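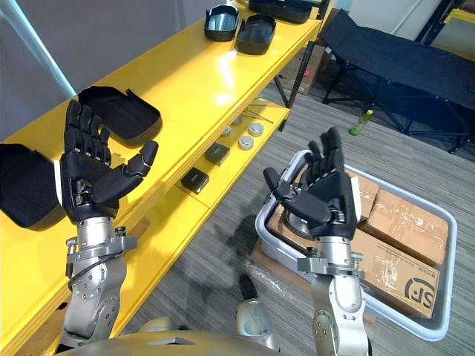 제4장 작업 전 점검 및 안전 수칙

4.1 적용 범위

본 장은 Ferness 양팔 작업 장치를 사용하여 트레이류를 취급하는 모든 작업에 적용한다. 운용 기관은 본 장의 내용을 자체 작업 표준서에 반영하고, 작업자가 항상 열람할 수 있도록 비치하여야 한다. 기계적 설치와 전원 연결은 제3장을 따른다.

4.2 작업 구역의 준비

1. 양팔의 최대 도달 범위에서 800 mm를 더한 선을 작업 구역의 경계로 정하고 바닥에 표시한다.
2. 경계 안쪽의 바닥에서 포장재, 비닐, 병, 상자 등 작업과 관련 없는 물품을 치운다.
3. 선반과 작업대의 수평을 확인하고, 하중을 가하였을 때 흔들림이 없는지 점검한다.
4. 광택이 있는 상판을 사용하는 경우 조명의 반사광이 카메라 인식에 영향을 주지 않도록 조명 각도를 조정한다.
5. 비상정지 버튼을 경계 바깥에서 손이 닿는 위치에 두고, 작동 여부를 시험한다.

주의: 경계 안에 사람이 있는 상태에서 구동 전원을 투입하여서는 아니 된다. 유지보수를 위한 출입은 4.5의 절차에 따른다.

4.3 대기 자세의 확인

구동 전원을 투입한 후 첫 동작을 지령하기 전에 다음 사항을 확인한다.

1. 양손이 상판 및 선반의 모서리와 접촉하지 않을 것.
2. 손가락 관절에 이물질이 끼어 있지 않을 것.
3. 손목 브래킷의 볼트가 체결 표시선과 일치할 것.
4. 제어 화면에 경고 코드 131이 표시되지 않을 것. 표시되는 경우 관절 원점을 다시 설정한다.

4.4 트레이의 배치

신발 모양 트레이는 상판 위에 한 줄로 놓고, 둥근 앞쪽이 벽을 향하도록 한다. 트레이끼리 겹쳐 놓지 아니하며, 상판 가장자리에서 28 mm 이상 떨어뜨린다. 로봇 팔이나 몸체의 그림자가 상판에 드리우는 경우에는 인식 시험을 그 상태에서 한 차례 더 실시한다.
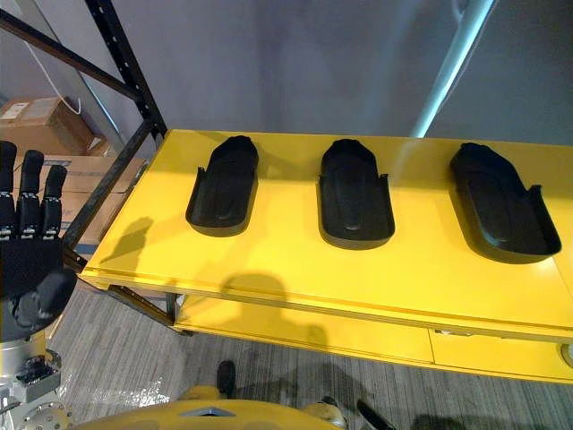 4.5 작업 구역 출입 절차

1. 진행 중인 동작을 정지시키고, 양손에 파지한 물체가 없는지 확인한다.
2. 구동 전원을 차단하고 잠금장치를 체결한다. 열쇠는 출입하는 작업자가 직접 휴대한다.
3. 팔이 완전히 정지한 것을 확인한 후 경계 안으로 들어간다.
4. 복귀할 때에는 출입자 전원이 경계 밖으로 나온 것을 확인한 후 잠금장치를 해제한다.

경고: 소프트웨어 일시정지는 전원 차단을 대신할 수 없다.

4.6 그리퍼 및 손목부의 점검

점검은 구동 전원을 차단한 상태에서 21일마다 실시한다. 하우징 하부의 볼트가 풀리지 않았는지 확인하고, 톱니 모양 가장자리와 손가락 연결부에 마모나 균열이 없는지 살핀다. 손가락 끝단의 개구부 안쪽에 입자나 이물질이 있으면 마른 천 또는 부드러운 솔로 제거한다. 압축공기는 이물질을 관절 내부로 밀어 넣을 수 있으므로 사용하지 아니한다.
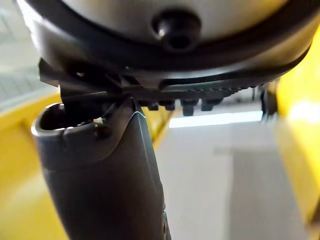

4.7 기록의 작성 및 보관

점검 결과는 부록의 Edet 점검표에 기재한다. 이상이 발견된 장치는 조치가 완료될 때까지 사용을 중지하고, 조치 내용과 재시험 결과를 같은 점검표에 이어서 적는다. 점검표는 다음 정기 검사가 끝날 때까지 보관한다.

개정일: 2025년 5월 22일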